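# Set up the cell in the model, then leave the model alone

The two-arm cell at Olthorpe exists twice. One is bolted to a floor. The other is a simulation called Vida, and it gets far less care, even though every change to the real cell is tried there first. I think that is the wrong way round, and that a simulated cell should have a maintenance log like any other machine.

Take the gripper. In Vida it is two fingers on a black body, and for months the finger gap in the model was 6 mm wider than the gap on the real tool. Flat parts never showed it up. Anything thin did, such as a cord or a ring.

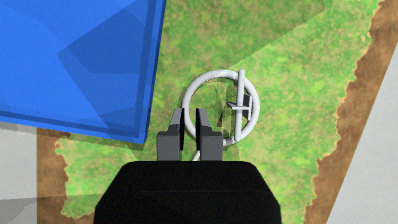

The fault was put down to the control program, and 40 hours went into rewriting an approach path that had nothing wrong with it. A calliper and one line in the settings file would have settled the matter before lunch.

My own rule now is to start with the tool. Open the fingers over bare floor, with nothing between them, and compare the opening with the drawing. Then check the wrist camera's position against the same drawing. Only after that should anyone put a table or a tray into the model.
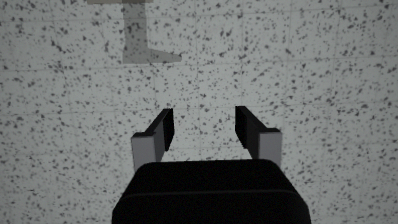
*Opinion, from the Zurnamstead cell maintenance pages. Filed in August.*

Lighting is the second thing people skip. Shadows from an arm can fall right across the work, and a vision program that has only met soft, even light will treat a dark edge as a solid one. Some engineers turn shadows off to make the test runs pass. I would leave them on. The real cell has them at four in the afternoon and it will not turn them off for you.

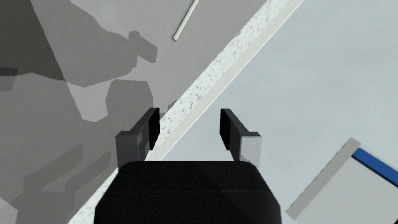
*Vida: gripper open, nothing held between the fingers.*

The third thing is the record. Vida has been through 731 saved versions, and very few have a note saying what was altered. We keep a sheet for the real cell that lists every bolt and belt. Repairing the model should mean the same work: write down the fault, change one value, run the set again, sign it. Our full set is 2699 runs and goes through overnight, so cost is a poor excuse.

Bases matter as well. If a pedestal is moved in the workshop, move it in the model the same day, and check both arms even when only one is working. 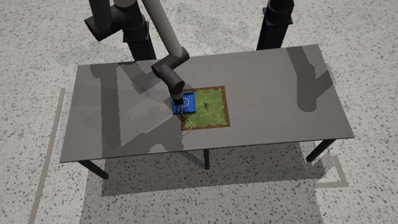
Susanov disagrees, and wrote in to say that a model kept too close to one cell is useless for the next. On that view the finger gap and the lighting ought to be varied on purpose at every run, so that the program learns to cope with a worn or badly set machine. I accept the point about variation. You still need a measured value to vary from, and at Olthorpe we did not have one.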